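**Gripper check, Ostier pair, kitchen station**
Checked by Pramila Kandpal, April. Copy to Ute Hamann.

Reason for check: left unit dropped out of sync 3 times in one sorting run, and the fingers stayed shut on a carton after the trigger was let go.

- [x] Trigger returns freely. *Lovely now! Was dragging on a burr, filed it off.*
- [x] Screw caps on linkage arms tight. *One took a quarter turn.*
- [x] Blue pads seated, no lifting at the corners.
- [ ] Full open/close, 12 cycles. *Got to 6 and it hung again, half open. So we've caught it in the act, which makes me very happy.*
- [x] Pinch point label readable
- [x] Cable strain relief, both units
- [ ] Spare return spring in the kit. *None. Ute, could you ask Wunddale for 2?*

Retest on flattened packs and crushed cartons, both units over the table, fingers kept clear until the trigger is released. 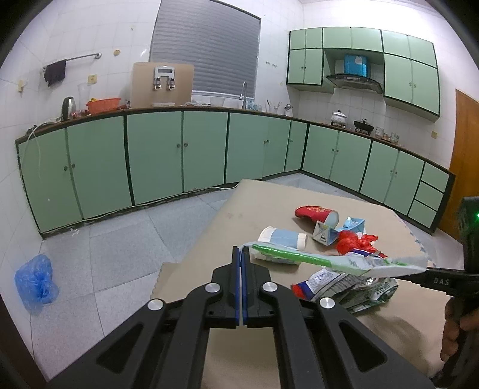
My money is on the return spring, and I'd love to be proved right. Left unit stays tagged out until it does the full set of cycles without a hang. Right unit is good to use (and really smooth, try it!).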